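# El cartón ondulado: por qué una caja aguanta peso

Una caja de cartón pesa poco y, sin embargo, soporta cargas mucho mayores que ella. La explicación está en su pared. Esta ficha describe cómo se construye y cómo se usa para guardar objetos.

## Las capas

La pared de una caja corriente tiene tres hojas de papel. Las dos exteriores son planas y se llaman *caras*. La del centro tiene forma de ola y se llama *onda*. Las tres se unen con cola, normalmente de almidón.

La onda forma una fila de arcos pequeños. Un arco reparte la fuerza hacia sus dos lados, igual que en un puente de piedra. Entre los arcos queda aire, que ocupa espacio y casi no pesa.

En el taller Mekedero, de Nendton, se midió una caja de 643 gramos. Sostuvo 690 libretas apiladas antes de que cediera una esquina.

## Dónde se ve la onda

En una cara lisa la onda no se nota. Para encontrarla hay que mirar el borde, sobre todo si está cortado o roto.
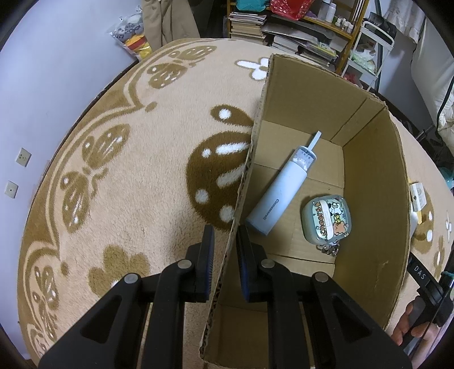 *Caja sin tapa, con los bordes superiores rasgados. Dentro, un recipiente azul claro con el nombre «Cinnamoroll» y un estuche translúcido con dibujos.*

Las cajas llevan también líneas marcadas, llamadas *hendidos*. En ellas el cartón está aplastado a propósito y se dobla con facilidad. Un pliegue fuera de esas líneas rompe los arcos, y esa zona pierde resistencia.

## Cómo colocar los objetos

1. Lo más pesado va en el fondo.
2. Un objeto largo puede ir en diagonal. La diagonal del fondo siempre mide más que cualquiera de sus lados.
3. Los huecos se rellenan con papel arrugado si la caja va a viajar - en un estante no hace falta.
4. Los llaveros y las correas se dejan dentro, lejos del borde.

## Un experimento

Material: dos hojas de papel, cuatro libros iguales y unas monedas.

Forma dos pilas de dos libros, separadas diez centímetros. Apoya una hoja plana encima, como un puente, y pon monedas en el centro hasta que se hunda. Anota el número. Pliega la otra hoja en zigzag, con dobleces de un centímetro, y colócala de modo que los pliegues vayan de una pila a la otra. Repite la prueba y compara los dos resultados.

*Fichas Terelari, enero de 2021*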